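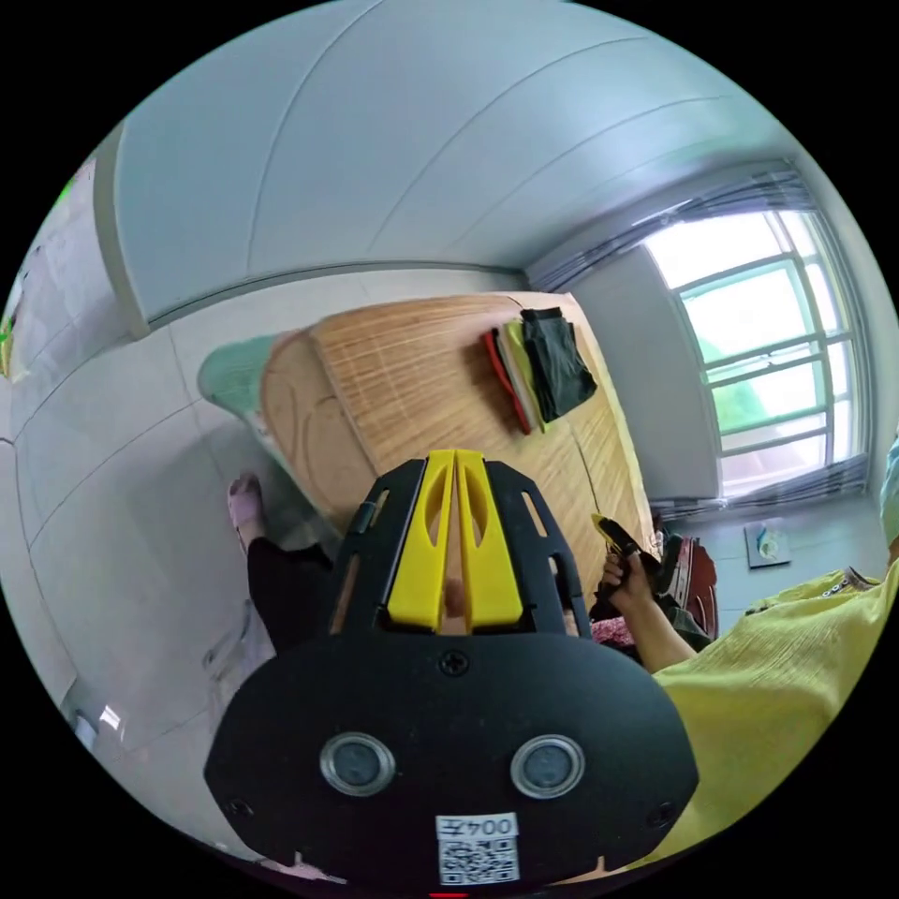 Chapter 4
Choosing Work for a Juried Show

By the time most students reach this chapter they have a hard drive full of photographs and a strong feeling that at least a few of them are good. I hope you have both! What comes next is harder than it sounds, and I say that as someone who once spent most of a February evening at the kitchen table with two prints of the same barn, unable to send either one.

A juried show asks you to pick a very small number of pictures and let strangers look at them for a very short time. The Wamico Open, which we will come back to throughout the chapter, received 1,222 prints in the year I helped hang it, and the walls had room for around 400. Ah-rin Hong, who was judging that year, told me she went through the whole lot once quickly, with no notes at all, and only then sat down and began again slowly. Many of the prints she ended up loving had gone right past her the first time (she was quite cheerful about this, and I have found it a comfort ever since).

So we will start with editing, meaning the plain old business of taking pictures out of the pile. After that we turn to paper and print size, then to mats and frames, and last of all to the entry form, where a surprising number of good photographs come to grief over a missing title or a wrong measurement.

Before you read on, please choose twelve of your own photographs and print them small, on whatever paper you have. Cheap paper is fine. Keep them beside you, as you will need them for the first exercise.

4.1 Making the First Cut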